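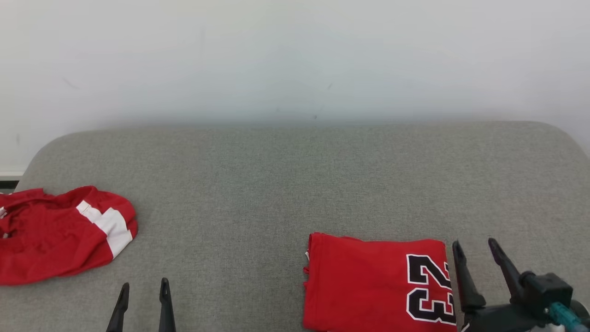

One red jersey folded with the 23 showing, one still waiting in a heap.

How to Fold Basketball-Style Jerseys So the Numbers Show

I love jersey laundry. I really do! When August practices start up, our gray seat disappears under a pile of red mesh, and getting it back one neat bundle at a time is my favorite chore of the evening. Mesh is slippery stuff, though, and a jersey folded like a regular T-shirt slides open the minute you pick it up. The fold below stays put, and you can read the number without unfolding anything.

What you need

A flat padded surface, like a bench or a sofa seat. I like woven fabric best -- it grips the mesh a little, where a shiny tabletop lets it skate all over the place. You also need clean, fully dry jerseys. I wash ours cold at 30 degrees Celsius, inside out, and hang them up overnight.

Folding

1. Turn the jersey right side out and shake it hard, twice. Check the armholes, where the trim loves to roll under itself.

2. Lay it face down with the neck pointing away from you. Smooth from the middle out with flat hands. Don't pull on the hem or it will go wavy.

3. Bring the left side in toward the center, stopping just short of the edge of the number. Do the same on the right. If yours has sleeves, lay them straight down along the back.

4. Fold the bottom up by a third, then fold once more to meet the neckline. Press down with your forearm to get the air out (so satisfying).

5. Flip the whole bundle over. The number should be on top. If it's chopped in half, open up the last fold and start it an inch lower.

Big numbers

Adult sizes often have digits too tall for this. Just give the bundle a quarter turn and let the number sit sideways. It reads fine in a drawer, and the print doesn't get a crease across it.

Storing

Stand the bundles on edge in a bin, numbers facing the same way. My friend Mbali Pillay files hers in number order, and I've happily copied her. Keep heavy things like shoes off the printing, and never iron over it!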